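**Corotus pulls hand grippers after pads come loose, says packing trial is "on schedule"**

March 27, 2021

Corotus has stopped using its hand-held grippers at the Nunley site after the soft finger pads began to separate from their mounts, the company confirmed in a short notice to customers. The notice calls the stoppage "a brief pause for inspection." It gives no date for starting up again.

The grippers are the tools people squeeze by hand to show a robot how to pick things up. Workers spend a shift lifting toys and household goods in and out of boxes, and the recordings are used to train the arms that Corotus wants to sell to small warehouses. The company bought 63 of the tools from Warkora last August. All 63 are now out of use, including those that have shown no damage.

According to the notice, nine pads failed over two weeks. In most cases the pad peeled away at the base and the worker noticed right away. In one case it didn't get noticed until the end of a shift, and a worker was treated for a pinched finger after reaching in to push the pad back while the tool was still closing. Corotus describes the injury as minor. It does not say whether the worker had been told to keep hands clear, or whether the tool had any kind of stop on it.

The pads matter more than their price would suggest. They bend around whatever is being held, and they keep the hard part of the finger away from it. A tool with a loose pad will often still pick up a soft toy, which makes the fault easy to miss and leaves a recording of a grip that a sound tool would never make.

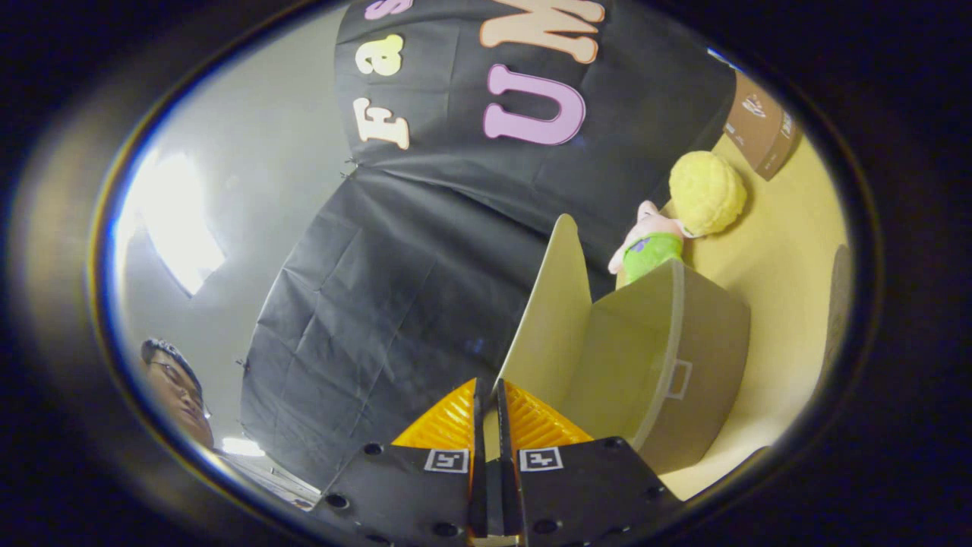
Talavera, a reader who wrote to us after our first report on the trial, thinks the company is looking in the wrong place. Her view is that the glue is fine and the work rate is the problem: a pad that is flexed all day against cardboard edges will give out sooner or later, and the only fix is to change it on a set schedule. She wants to know why there wasn't one. So do we. Corotus told us that pads were replaced "as needed," and would not say who decided when that was.

Warkora, for its part, says the pads are rated for normal handling and that it has had no similar complaints. Asked what normal handling means in hours or in grips, it sent us the same product sheet it sends to buyers. The sheet has no figure for either. It does say that pads should be checked "regularly," a word that does a lot of work for a supplier and very little for the person holding the tool.

Then there is the matter of the recordings. Corotus says it has flagged 851 of them as possibly affected and will leave them out of training until they have been reviewed. That sounds careful. But the flagged recordings all come from the tools whose pads are known to have failed, and only from the day each failure was reported. If a pad can go half a shift without anyone seeing that it's loose, it can presumably go longer than that. The company did not explain why it drew the line where it did.

It also says it is "100 percent confident" that no bad data has reached a working robot. We asked how that was checked. The answer was that an internal process is in place. We asked what the process was and were told it was internal.

This is the second time the Nunley trial has stopped. The first stoppage, in the fall, was put down to a software update that made the tools lose track of their position when they were tipped too far. That was called a brief pause too, and it lasted most of a month. Customers who had been promised a working arm by winter were told at the time that the delay would be made up. It has not been, as far as we can tell, though Corotus insists that the overall schedule has not moved. It declined to share the schedule.

None of this means the idea is a bad one. Teaching a machine by hand is slow, but it is a lot cheaper than building a full robot for every lesson, and plenty of shops are trying it. The trouble is in the gap between what the notice says and what a careful customer would need to hear. A pad that can be replaced in a few minutes should not have ended in an injury and a building full of idle tools.

Corotus says that the grippers will go back into service once each one has been fitted with new pads and a small mark at the base, so that a worker can see at a glance if anything has shifted. The new pads will come from Warkora, and they are the same model as the old ones. Staff will be asked to look at the mark at the start of every shift. There are no plans for a check in the middle of one.

Workers at the site are being paid during the stoppage, the company said. It would not say for how long.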